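Enough With the Free Hats

I own nine baseball caps and bought one of them. The other eight were handed to me at a fun run, a bank opening, two trade shows, a cousin's company picnic and some places I can't remember. I wear the one I bought. The rest sit on a closet shelf and fall on me when I reach for the spare blanket.

I want to argue that towns, employers and clubs should stop giving away hats. I would extend this to tote bags, water bottles and the thin T-shirts that come in one size too large for everyone, but hats are what I know best. For three years I helped order them for the Lurnden Summer Walk.

The walk is a small event. It starts at eight in the morning at the Drerkar Road parking lot, goes out along the creek and comes back. It raises money for the town library. Every walker pays a fee and gets a cap with the year on it. When I joined the planning group I assumed the cap was part of why people came. I never heard anyone question it. The hats were on the budget sheet between the portable toilets and the insurance, and they stayed there from one year to the next.

In my second year the hats took up 41 percent of what we spent. I had to look at that number for a while. We were asking people to pay for a library, and a large part of their money was going to a hat supplier two states away. Some of the hats didn't even get picked up. After the walk we had 87 left in cartons, and with the year printed on the front we couldn't use them again.

I brought this up at the next planning meeting and got three kinds of answers.

The first was that people like them. Some do. Fulgencio Villalobos, who has done the walk more times than I have, keeps his in order on a row of nails in his garage, and I wouldn't want to take that from him. But liking a thing when it is put in your hand is a low bar. I like a mint at the restaurant register. I would not miss it if it weren't there, and I would be annoyed to learn it was nearly half my bill.

The second answer was that the hats are advertising. A person wears the hat to the grocery store, somebody sees it, and next year that somebody signs up. This may work for a beer company. I have lived in Lurnden a long time and have seen one of our hats in the grocery store, and it was on Seon-mi Yeo, who was running the walk that year. When we asked new walkers on the sign-up form how they had heard about us, they wrote down a friend, the library, or the banner over Main Street. The banner is old. We paid for it once.

The third answer was that the hats were cheap, and this is the one I have the least patience with. They were cheap apiece. A cheap hat is also a bad hat. The sweatband itches and the brim won't hold a curve. The plastic strap in the back gives out before the summer is over. If somebody offered to sell you that hat in a store, you would put it back on the rack. We only accept it because it's free, and then we feel a little bad throwing it out, so we keep it until we move or clean the closet. Then it becomes a problem for someone else.

The someone else, where I live, is the thrift store. I talked to Anežka Kollár, who manages the one on Michailidis Street. She told me she has no trouble getting rid of a plain hat. A dark cap with nothing much on it will sell in a week, particularly in August when people are heading for the lake. A hat from a company retreat, with a slogan on it, will sit. She puts those out at half price, then in the free box by the door, and then she has to pay to have them hauled away with everything else in the free box. People bring them in by the bag, she said, and they believe they are doing her a favor.

I was one of those people. I had brought her one of the cartons.

There is a fair argument on the other side, and I'll try to give it properly. An event needs something to mark it. If you have walked a long way on a hot morning for a good cause, it is nice to come away with an object. Children especially want one. Štefánia Machala teaches second grade here and told me that her students wear their walk hats to school for days afterward and compare them. She thinks adults who complain about clutter forget what it's like to be seven and own almost nothing. I think she is right about that. It seems to me a reason to give hats to second graders.

For the rest of us, I would do what the choir at Clitero does for its spring concert. They take orders ahead of time. You check a box if you want the hat and you pay what the hat costs, and it is a decent hat with a cloth strap and a metal buckle. There is no year on it. Last spring 14 people checked the box, the choir ordered that many, and nothing was left over. The hats were plain enough that people wear them to mow the lawn. I know this doesn't scale neatly to a company with a thousand workers, but a company with a thousand workers has an email list and can ask them.

Employers, in fact, are the worst offenders, and they have the least excuse. A walk has to persuade strangers to show up. A company already has its people in the building. When Miroslava Bartoš finished ten years at her last job she got a hat and a card. She told me she would have preferred the afternoon off. I've asked a number of people since then what they would have wanted in place of whatever they were given, and time off comes up nearly every time, followed by lunch. Neither has to be stored.

What I would like is for the person filling out the order form to stop for a minute before typing in a quantity. Has anyone asked for this? Would they pay for it? Where will it be in two years? If the answers are no, no and a carton in the basement, leave the line blank and move the money to whatever the event is supposed to be for.

We dropped the free hat from the walk in my third year. Sign-ups went down slightly, and I won't pretend otherwise. It rained that morning too, so I don't know how much to blame on the hat. The library got a bigger check than the year before. Fulgencio was unhappy and said so, and he walked anyway, wearing one of his old ones.

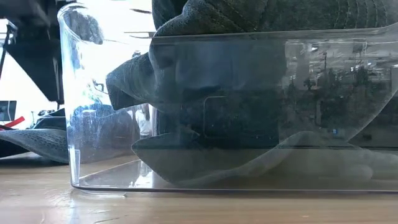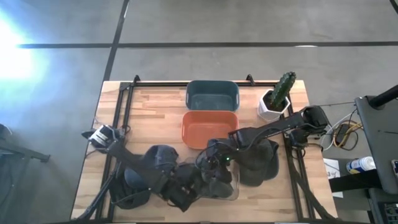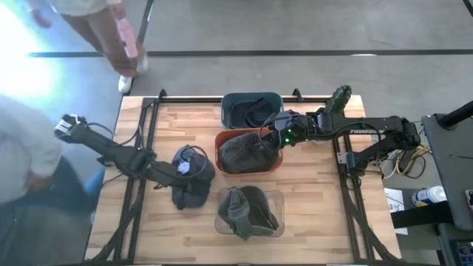 First, caps piled in a clear bin. Second, the teal and orange bins with nothing in them. Third, four dark caps, one of them on the bare tabletop.

I still have the eight hats. I have agreed with my wife that they will be gone before winter, and that they won't be going to Anežka.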